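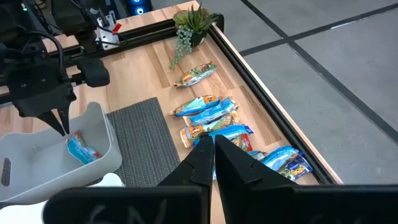
Hivel 35 Hearing Assistance System for Churches and Chapels

Item group: Assistive listening
Made by Bandenum
Sold and supported by Lorbridge Church Supply

The Hivel 35 sends the sound from your existing sound board to pocket receivers worn by people in the congregation. It is built for sanctuaries, chapels and fellowship halls with a fixed seating area. One transmitter serves any number of receivers within range. Receivers can be added later without changing the transmitter or its settings.

Overview

The system operates in the 72 MHz band set aside for auditory assistance in the United States. No license is required. The signal passes through pews, partition walls and most interior doors, so a receiver that works in the third row will normally work in the nursery, the narthex and the restrooms. Buildings with steel-framed walls or foil-backed insulation between rooms should be tested before a full order is placed.

The transmitter takes a line-level feed from an auxiliary or matrix output. A feed taken from the main speaker output is possible but not recommended. The mix that suits a large room is usually light on organ and choir, which reach the ear directly, and a listener with an earpiece needs those restored at a low level. A separate auxiliary send lets the operator set the spoken word first and bring the music in under it.

What is in the standard package

Base transmitter with rack ears
Whip antenna and right-angle adapter
Power supply, 6 ft cord
4 pocket receivers with belt clips
4 single-ear earphones, foam covered
2 neck loops for telecoil hearing aids
Charging tray
Wall sign with the international symbol for hearing access
Printed setup guide

Specifications

Transmitter
Channels: 19, selected at the front panel
Audio inputs: one balanced XLR, one unbalanced RCA pair (summed)
Input level: mic or line, switched
Frequency response: 80 Hz to 10 kHz
Limiter: on or off, internal switch
Monitor output: 3.5 mm, front panel
Rack height: one space, half width
Finish: black powder coat

Receiver
Channels: 19, set inside the battery door
Weight: 91 g with batteries
Batteries: two AA, alkaline or NiMH
Output: 3.5 mm mono
Controls: combined power and volume wheel
Battery life: 35 hours alkaline, 19 hours on a full NiMH charge

Battery figures were taken at half volume with the supplied earphone. Neck loops draw more current and shorten these times.

Installation

Mount the transmitter in the sound booth or in a closet near it. The antenna should stand vertically and clear of metal shelving. If the rack is a closed steel cabinet, use the remote antenna kit and run the coaxial cable to a point above the cabinet or on the rear wall of the balcony. Do not coil excess cable behind the transmitter.

Set the channel before the receivers are handed out. Walk the building with a receiver and an earphone while someone reads aloud from the lectern. Listen for hiss at the far corners and at the chancel steps. If hiss is present on one channel only, another service in the area is probably using it, and a different channel should be chosen. If it is present on every channel, move the antenna.

Churches that run wireless microphones do not need to change them. Wireless microphones operate in other bands and the two systems may share a rack. Leave one empty space between them for air.

Neck loops and hearing aids

A neck loop is worn under or over the collar and plugs into the receiver in place of the earphone. It passes the sound to any hearing aid with a telecoil, and the listener switches the aid to its T program. Many members will not know whether their aids have one. Their audiologist can tell them, and can turn the program on if it was left off at fitting.

Facilities that must meet accessibility rules should confirm the required number of receivers with the local authority. Requirements depend on the type of building and its seating. Lorbridge does not give legal advice on this point.

Hygiene

Foam covers are replaceable and should be changed between users. Wipe receivers and neck loops with a cloth dampened with isopropyl alcohol. Do not spray the units directly.

Optional items

Hivel remote antenna kit, 35 ft cable
Hivel carrying case, holds 19 receivers
Sitompul sign-out rack, oak, with numbered pockets and a card slot under each
Foam earphone covers, bag of 91
Behind-the-head stereo headphone, wired mono
Additional receiver, single

The Sitompul rack is made to order and ships separately from the transmitter. Stain samples are sent on request.

Warranty and service

Transmitters and receivers are covered for 4 years against defects in parts and labor. Earphones, neck loops and cords are covered for 90 days. Batteries are not covered. Units returned for repair should be sent without batteries and with a note stating the channel in use.

Receivers from the earlier Hivel series work with this transmitter on channels 1 through 4 only. The older charging tray does not fit the current receiver — the contacts were moved to the bottom edge in July.

Questions about room coverage or mixed systems go to Larasati Hutapea in technical sales. Include a floor plan if one is available, with the position of the sound booth marked.

Page revised October 8, 2026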